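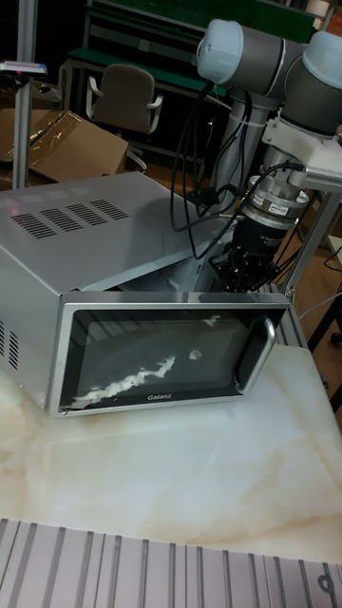

I'm pretty casual about most set-up jobs, but placement is one I never rush. Pick a flat, sturdy top and give the oven some breathing room. There are slots in the top panel and more in the left side, so keep towels and mail off all of them!

1. Set the oven down at an angle if that makes the door easier to reach.

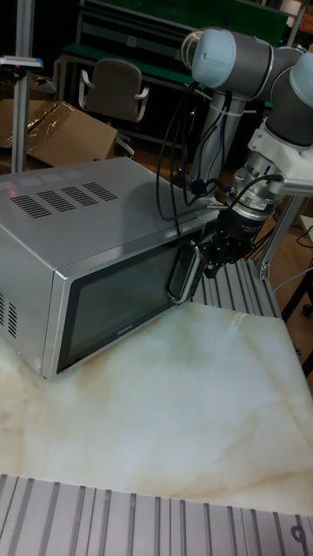
Fig. 2. Vertical handle, right edge of the door.

2. Open and close the door a couple of times — gently.

CAUTION: Never hang anything on the handle.
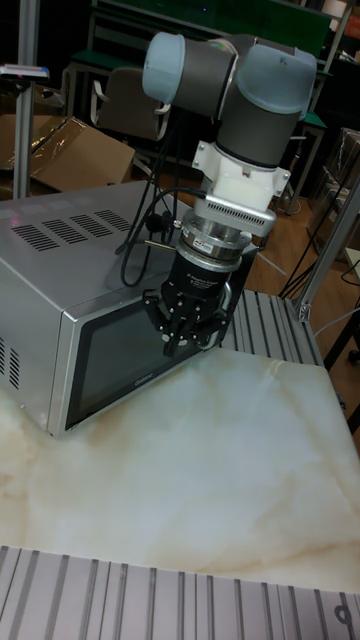 Fig. 3. Vent slots on the top and left side.

3. Dust the slots with a dry brush, oven unplugged. 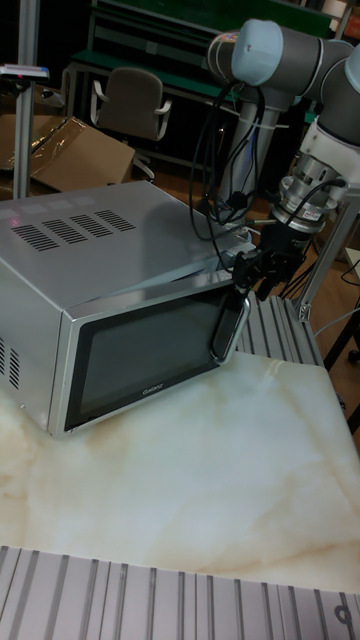

Cleaning the glass is my favorite part (really!). A damp cloth and a drop of soap will do. Dark glass like this shows every streak, so go gently over the gray Galanz name at the bottom and buff it dry.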